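**FOR IMMEDIATE RELEASE**

**Councilmember Josiane Royer Leaves Civic Alliance, Will Sit as an Independent on Rerkbridge City Council**

RERKBRIDGE – Councilmember Josiane Royer announced this morning that she has ended her membership in the Civic Alliance and will serve the remainder of her term as an independent. The change took effect at 9:00 a.m., when written notice was delivered to the city clerk. Councilmember Royer will continue to represent the Third Ward and will keep her present office, staff, and telephone number.

The decision leaves the Civic Alliance with four of the nine seats on the council. The Rerkbridge Forward group also holds four. Under the council's rules of procedure, a group must hold five seats to name the council president and to set the order of business without a vote of the full body. Neither group now meets that threshold.

"I was elected by the people of the Third Ward, and my duty to them has not changed," said Councilmember Royer. "Over the past year I have been asked several times to vote for measures I had told residents I would oppose. I could not keep doing that and remain in the Alliance in good conscience. I wish my former colleagues well, and I expect to vote with them often."

Councilmember Royer was first elected with a margin of 87 votes, out of 3,014 cast in the ward. She serves on the Public Works Committee and the Budget Review Committee. Committee seats in Rerkbridge are assigned to individual members and not to groups, and the city attorney has advised that she may retain both until the council reorganizes in January.

**Background to the decision**

The announcement follows several months of disagreement over the proposed Wodbridge Road annexation. The plan would bring 179 parcels on the east side of Wodbridge Road inside the city limits and extend water and sewer service to them over four years. Councilmember Royer supported an early version of the plan in committee. She withdrew her support in May, after the cost-sharing schedule was revised to move a larger part of the sewer assessment onto existing ratepayers in the Third and Fourth Wards.

A petition asking the council to restore the earlier schedule has been signed by 900 residents. Councilmember Royer presented the petition at the June session, where a motion to reopen the schedule failed on a vote of four to five. She intends to offer the motion again at the next regular session, together with an amendment that would require a public hearing in each affected ward before any assessment is mailed.

"The motion lost by a single vote, and it lost along group lines," said Councilmember Royer. "I believe there are members on both sides who would like to see this handled differently. I am asking them to look at the numbers again."

Councilmember Royer has made no agreement with Rerkbridge Forward and will not attend the meetings of either group. On the election of a council president, she has stated that she will support the candidate who commits in writing to three changes in procedure: posting agendas five full days before each session, recording all committee votes by name, and allowing public comment before final passage of any ordinance that carries a fee.

**Effect on constituent services**

Residents of the Third Ward will see no interruption in service. Requests already filed with the office – including those on the Brekine Street drainage work and the crossing at Đàm Park – remain open and will be handled in the order received. Residents who have written to Councilmember Royer at an Alliance address are asked to use her city address from now on. Mail sent to the former address will be forwarded through the end of the year.

Councilmember Royer will hold open office hours at City Hall from 4:00 p.m. to 7:00 p.m. on the first and third weeks of each month, in the second-floor conference room. No appointment is needed. Residents who cannot come in person may ask for a call back through the city's main line.

A copy of the letter to the city clerk, the text of the proposed amendment, and the Public Works cost tables for the Wodbridge Road plan are available from the office on request.

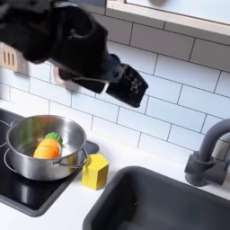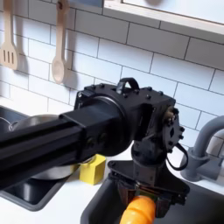
**Châu Hà**
Communications Director, Office of Councilmember Josiane Royer
Third Ward, City of Rerkbridge

\# \# \#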